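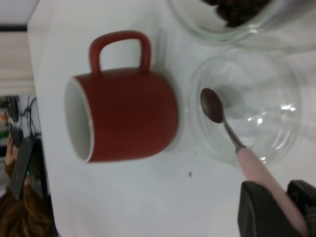 Right, I've given up coffee after lunch for the whole of February and I have opinions, so this is going to be a thread. Sorry in advance.

Background: I was on four cups a day, the last one usually at 5pm, and then lying awake at 1am wondering if I'd ever replied to an email from the letting agent. (I hadn't.)

My friend Si-woo has been telling me for years that it was the late cup doing it. I told her for years that caffeine doesn't affect me. I said this while physically jiggling my leg.

First week was grim. Headache by teatime every day, like someone had put a hat on me two sizes too small. I was also really, really boring about it. Apologies to everyone on the Barnell train who had to listen to me on the phone to my mum.

What I hadn't reckoned with was the 3pm gap. I don't think I even wanted the coffee, I wanted the walk to the kitchen and the standing about. Take that away and the afternoon is just one long corridor.

So I started trying other things. Ginger tea: fine. Fennel tea: no thank you. Hot water and lemon: I felt like I was being told off.

Then there's decaf. I was a terrible snob about decaf. Troels at work buys his from a little place called Widetti and he's been leaving the bag out next to the kettle with the top open, so the smell gets you. Cracked on day nine. It's lovely!! I owe a lot of people an apology. 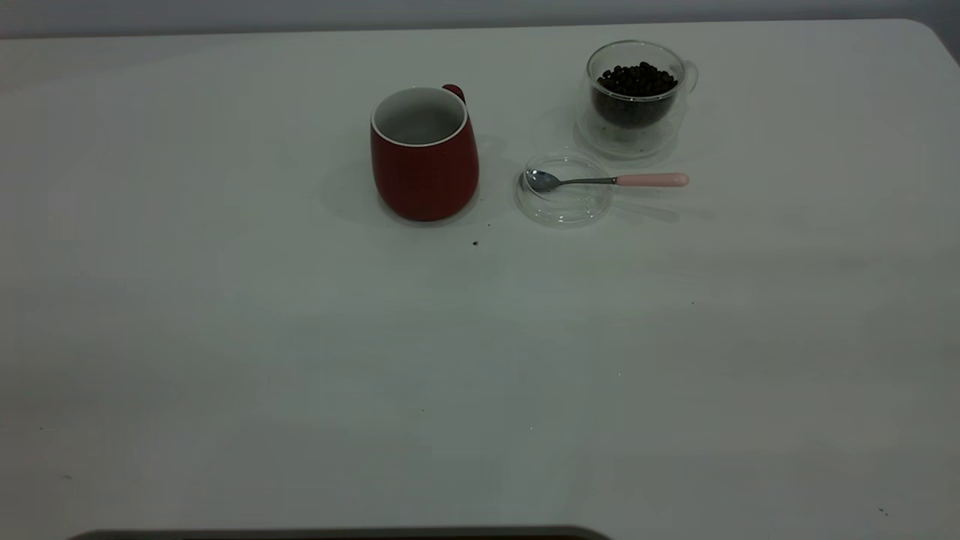

Rooibos is the other one I've come round to, but you have to leave it in for ages. Six minutes at least, and with milk. I know some of you will be upset about the milk.

Someone asked about the chicory stuff. I tried the Kokex one. It tastes the way a garden centre smells – I finished the cup but I won't be going back.

Sleep, then, as that was the whole point. Week one no difference at all, I was fuming. Week two I started dropping off before midnight. Last night I went up at half ten and don't remember a thing until the bin lorry.

I'm also dreaming again?? Very dull dreams. I dreamt I was returning a kettle to Dewan and they wanted the receipt.

Money: I added up what I'd been spending on the afternoon one when I bought it out and it came to nearly £500 a year. On the cup I was mostly drinking out of habit, at my desk, going cold. I had to go and have a sit down.

Things I still miss: the one after a big weekend lunch. Decaf doesn't do it there and I can't tell you why. Might allow myself that one come March, we'll see.

Morning coffee is staying, before anyone asks. Two cups, before noon. I'm not a monk.

If you've got a decent decaf that works in a cafetiere, please shout, because Troels has started hiding the bag. Also anything herbal that doesn't taste of pond. Will report back on the first few suggestions if they post it in time.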